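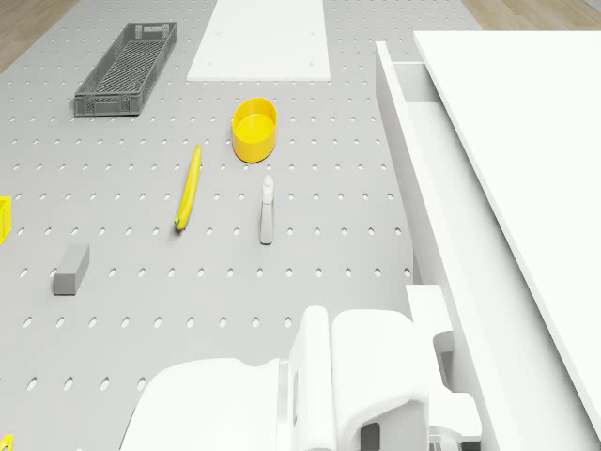
I spent most of this week on the phone with people who buy and sell polypropylene, and I have to say it's been a while since I heard them this worked up about railcars. Prices, sure, they always want to talk price. But railcars! The short version is that resin is piling up at the Gendham yard, buyers inland are getting nervous, and the two biggest names in the middle of it are telling pretty different stories about when it clears.

Let me back up a little. Most of the polypropylene that moves through our corner of the market comes off the Itby line in Gretetville, goes into hopper cars, and heads down to Gendham. There it either gets bagged for export or sent on to molders by truck. It's a simple route and it usually works fine. In October the rail operator started taking out a stretch of siding for repairs, and the yard lost 2 of its loading tracks. Everyone knew it was coming (the notice went out in the summer, I still have mine taped to the filing cabinet), and the thinking was that fall demand would be soft enough for it not to matter much.

Fall demand was not soft. Export inquiries picked up right as the tracks came out, mostly from buyers who had run their stocks down waiting for cheaper offers and then all decided on the same morning that they'd waited long enough. By the yard's latest count there were 1,621 hopper cars either sitting loaded or waiting for a slot. A dispatcher I talked to said she'd never seen a number that high on her sheet, and she has been doing that job a lot longer than I've been writing about it.

Zulu, the distributor that handles most of the bagging at Gendham, told customers in a letter that deliveries are running nearly 3 weeks behind. I've seen the letter and it's polite and a bit vague. It asks people to place December orders early and says nothing on price, although a couple of buyers told me their sales reps had already brought up a surcharge for anything that has to go by truck the whole way. One of them had been quoted a figure and wouldn't share it with me, except to say he laughed and then realized the rep was serious.

Itby sees it differently. The producer says its Gretetville plant is running at normal rates, that cars are leaving on schedule, and that the holdup is entirely a matter of what happens at the other end. A spokesperson told me the company has no plans to cut output. I asked whether they'd thought about leasing storage closer to the plant and got a "we look at all our options," so make of that what you will. My guess is they're looking pretty hard. You can't keep filling cars forever if the empties don't come back, and at least one trader thinks the return of empties is the thing to watch from here on.

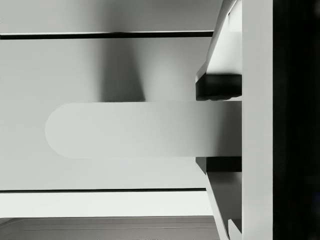 A robot gripper finger with a rounded tip, in a computer rendering.

For molders it depends a lot on what grade you use. Homopolymer for caps and household goods seems to be the tightest, and several smaller shops say they're buying whatever they can find on the spot market, including some off-spec lots they'd normally turn down. Copolymer buyers are in better shape – a good share of that material already went by truck from a separate warehouse, so the yard trouble mostly passed them by. I talked to one shop that makes storage bins and runs both grades, and they've just moved their production calendar around so the copolymer jobs go first. It means some overtime and a few annoyed customers, but the presses stay busy.

Spot offers have firmed up, though less than you might expect. I think that's partly the calendar. A lot of companies want to end the year with as little inventory on the books as they can get away with, so they're fighting two instincts at once, and the result is plenty of small orders and not many big ones. Export offers have been quieter in the last few days too, with sellers unwilling to promise a sailing they might miss. If you've ever paid to rebook a container you'll understand why!

There's some relief coming. The rail operator says one of the closed tracks should be back in service before the end of December, with the other to follow in the new year once the switch work is finished. Zulu has added a night shift on the bagging line, which started up this month, and the dispatcher told me she could already see a small difference in the mornings. She also said one good snowstorm would wipe it out, so I wouldn't go canceling any backup plans yet.

I've asked both companies for updated car counts and will post them when they come in. Contract talks for the first quarter are getting going as well, and the producers are surely going to bring up freight. Several buyers have told me they want delivery terms spelled out in more detail this time around, including who pays when a car sits. Itby wouldn't comment on contract terms, and Zulu hadn't gotten back to me by 4 p.m. If you're a molder waiting on cars out of Gendham, drop me a line and tell me how long you've been waiting and for which grade.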